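Friday, November 4, 2022

Woke up before the alarm again with the choir in my head. We're doing the Sayce carol for the December concert, the one with the tenor line that goes up and just stays up there, and I've now had four bars of it going round since Tuesday's rehearsal. Sang it to the kettle. The kettle was flat.

Walked into Jalley for the early bus as it was dry for once, and the river's come right down again, you can see the stepping stones. Got the music photocopied at the library (the machine ate two pages of the alto part, so I shall have to share) and then stood in the queue at the bakery behind a man buying 8 custard slices. Eight! I wanted to ask, but didn't.

The big news is the hall. Zanham have written back and we can have the chapel after all, the proper one with the gallery, not the side room with the carpet that soaks up every note. It's £530 for the night including the heating, and I nearly fell off my chair, but we did take £1,606 last Christmas with the raffle so I think we can stand it. I've sat in that gallery. You could whisper up there and they'd hear you in the car park. So now I'm excited and also a bit sick, as it means every wrong entry will be heard as well, and mine are mostly wrong.

Practised for an hour after lunch with the recording on. The Brondodard setting is coming along, and I can get through the second verse now without looking, but I breathe in the wrong place every single time, right in the middle of "shepherds". I've drawn an enormous tick over the spot where I'm meant to breathe and another one after it in case I miss the first.

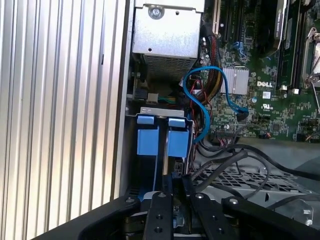 The programme is the thing I'm really behind with. I've got the running order in pencil on the back of an envelope, and it wants typing up with all the words in, and I can't decide whether the audience carols should go on the back page or in between. My head's full of computers anyway after looking at the inside of that Dell, all that green board and the two pale blue latches hanging side by side, which are exactly the colour I'd like for the programme cover. Pale blue with dark lettering, maybe a star if I can find one that doesn't look like a sheriff's badge. I'll ask the print shop what they've got in card.

Soup for tea, the last of the leek. Throat a bit scratchy so I've had honey in hot water and I'm not talking to anyone until tomorrow. Must find my black skirt and see if it still does up.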